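Home Docs Set-up Recording Replay Support

Batwood Set-up Guide, Section 4: Recording two-arm demonstrations
4 min read
Last updated 10 Sep 2025

You're about to record your first real demonstrations, and this is the fun part! Our drawer policy learned from 200 of them, and most of what it does well goes back to how the table was set before each one.

1. Home both arms and wait for green at each base.
2. Set the drawer cabinet at the far side of the table, drawer fronts facing the middle.
3. Put the tray down in front of it, then scatter the small objects. Change their places and angles every time.
4. Bring one gripper down to the drawer handles. Keep the other arm out at the side. 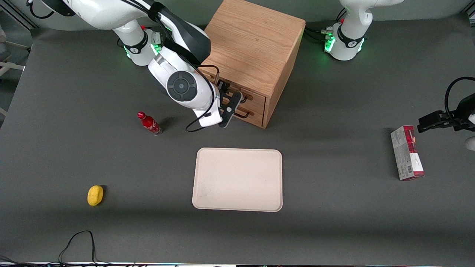 STENDNESS, June

Notes from the Stendness bench, by Hicham Abdelaziz. We ran 70 trials on the Vornavora controller with the bottle lying down and the sponge off to one side of the tray, and the policy opened the correct drawer in 32. Then we trained again with the objects moved between takes (758 demonstrations in all) and the jump was wonderful to watch.

5. Start recording, then pull the drawer in one slow, steady motion.
6. Stop recording before you open the gripper.

Note: Two handles sit close together on a stacked cabinet. Say which drawer you want in the task label, "upper" or "lower".

CAUTION: Check the wrist cable before every take. A hanging loop can catch on a bottle or a handle.

Next: Section 5, Đinh labels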